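「合格率だけ見せられても困る」 屋内移動ロボットの評価基準を問う

屋内を走る移動ロボットの安全評価に、シミュレーションの結果をどこまで使ってよいのか。業界の指針づくりが進むなか、評価会社Siseoのチェプコエチ・ムリイシ氏は慎重な立場を崩さない。

「1057回走らせて衝突はゼロでした、という報告書が届きます。では部屋はいくつですか、と聞くと6つなんです。それで家庭用として十分だと言われても、私は判を押せません」

氏が問題にするのは、回数ではなく部屋の中身だ。指針の草案には試行回数の下限が書かれているが、家具の形や床の見え方についてはほとんど触れていない。

「脚の細いスツールは、見る高さによって隙間の向こうの壁が見えたり見えなかったりします。鏡もそうです。試験にそれが入っているかどうか、いまの書式では報告書を読んでも分かりません」
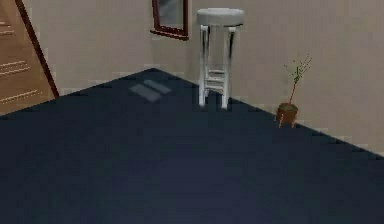
シミュレーション上の室内。白いスツールと鉢植えが壁際に置かれ、紺色の床に淡い灰色の四角が二つ並ぶ。

床の明るい部分も気になるという。「タイルにも、窓の光にも見える。人間が迷うものを、センサーのモデルがどう扱ったのか。そこを書かずに『床面認識は良好』とだけ書く会社が多い」

一方、シミュレーター「Jugah」の開発に携わるクイスティナ・ユソフ氏は、厳しすぎる基準には反対だ。

「実機で同じ数の部屋を用意できる会社がどれだけありますか。粗い画像でも、経路計画の明らかな欠陥は見つかります。使い道を限れば役に立つんです」

ムリイシ氏もそこは否定しない。ただ「使い道を限れば」の一文が、営業資料になると消えてしまうのだと苦笑する。氏が1月に読み比べた30件の報告書では、描画の解像度を明記したものはわずかだった。

では何を義務づけるべきか。氏の案は地味である。部屋ごとの画像を添えること。家具の一覧と出典を付けること。失敗した試行も残すこと。実機での確認を省いた項目には、省いたと書くこと。

ユソフ氏は最後の項目には賛成したが、失敗の全件公開には首を振った。「数字だけが独り歩きします」

「成功の数字はもう独り歩きしていますよ」とムリイシ氏。草案への意見は112件寄せられたというが、両氏とも、次の版で大きく変わるとは見ていない。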